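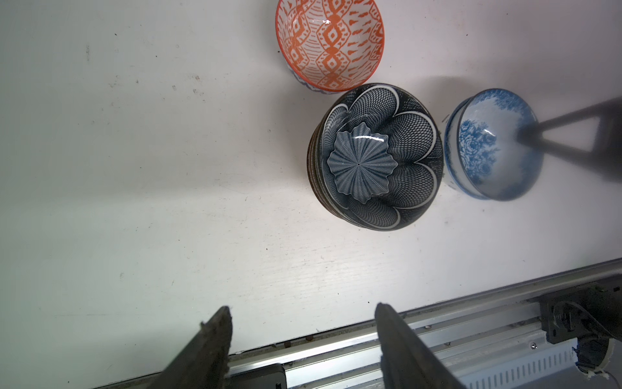 Attachment 1: wrist cam, bowl station, arm over the blue-and-white bowl

Ticket 761 - Bowl station, clearance rule query
Status: open
Logged by: Filippos Sarantis
Site: Jirum

Hi all, me again! I'm going through the Ploketti cell against our house rules and I've got stuck on the clearance one. It says fingers stay open and off the ware until the approach is confirmed, and that part's fine, there's nothing touching the bowls with the fingers in the attachment. What it doesn't cover is the other arm part, the dark grey triangular bit with its tip inside the blue-and-white bowl. Does the rule mean fingers only, or anything on the robot? I've always read it as anything (but I wrote half of it, so I would).

Also the left finger. The tip's scratched and a bit chipped, and our wear rule says swap before handling glazed ceramic. Part 568 is the spare, bottom drawer at Arthur.

10:40 - Speed cap was set to 400, should be 300 for ceramics. Changed it, saved the profile.

11:15 - Bonuvine say their copy of the rules has "any moving part" in the clearance line. Ours doesn't. Could someone check which version is current?

11:30 - Holding the cell until the finger's changed. Leaving this open for the wording.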